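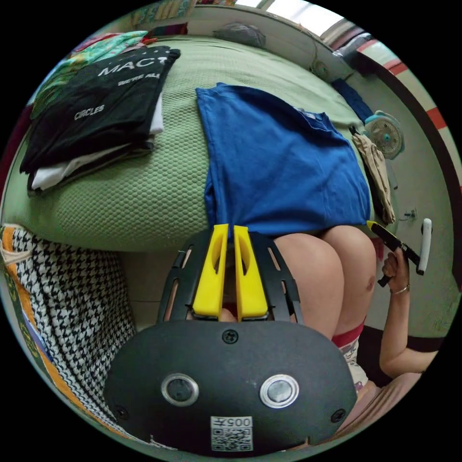
Yellow gripper fingers and a blue T-shirt on the bed during the folding demonstration.

Home visit: folding laundry with the Rurkitz grippers

In December, 14 members of the Semaan robotics club signed up to see how training data for household robots is recorded. The work is done in ordinary homes, so we went in small groups, with 2 visits in the morning and 2 after lunch. Kedir Mamo set up the schedule and Gumaro Ochoa drove.

The task for the day was folding clothes on a bed. The operator works sitting down, with a hand-held gripper in place of bare fingers, and picks up, folds and stacks each garment. The gripper records the movement and the view from the hand. Later the recordings are used to train a robot arm that has the same kind of fingers.

Simão Cunha of Rurkitz answered questions between rounds. He told us a new operator needs 40 practice folds before any recordings are kept. T-shirts are taught first. Thin fabric is harder because the fingers tend to catch two layers at once, and a bad grip at the hem usually means starting the shirt over.

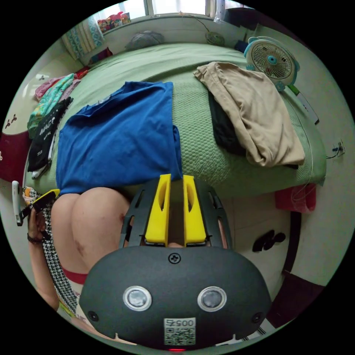
The blue T-shirt folded on the green cover, with the stack of clothes at left.

Amanuel Ambaye asked why the bed was not cleared first. Cunha said the other clothes stay out on purpose. A robot in a home will have to find one shirt among many things, and a bare table teaches it very little about that.

Several of us had a turn with a spare gripper. It is lighter than it looks, but the wrist gets tired, and most first attempts at a sleeve ended in a lump. Kedir Gebremichael got a shirt folded on his second try and was asked to show the rest of the group.

The next visit is to the Brastel workshop, where the recordings are tested on an arm. Places are limited to 14 again. Give your name to Kedir Mamo at the next club meeting, and say if you need a ride.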